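Keeping the Maldonado Mill Records: Student Project Report
Prepared by Lorena Lagos, Akash Joshi and Horacio Mansilla

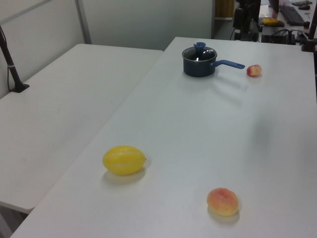

When we first asked the Maldonado town archive if we could help with something, we were hoping for old maps. What we were handed was 17 boxes of payroll books from the Clumaron woolen mill, and I have to say we grew very fond of them!

Our advisor, Cristóbal Toledo, suggested we start with the three earliest boxes and make a simple name index, so that families looking for a grandparent wouldn't have to turn every page. By June we had entered 2,000 names, many of them spelled several different ways (one weaver appears as Flanagan, Flanigan and, for a whole winter, just Flan). We kept every spelling as written and added a cross-reference.

The hardest part was the foreman's handwriting, which gets smaller toward the end of each book. Lorena got quite good at it, and the rest of us brought her our puzzles.

We would love for next year's class to carry on with box four. The index and our notes on abbreviations are at the archive's front desk, and the staff there are very kind about questions.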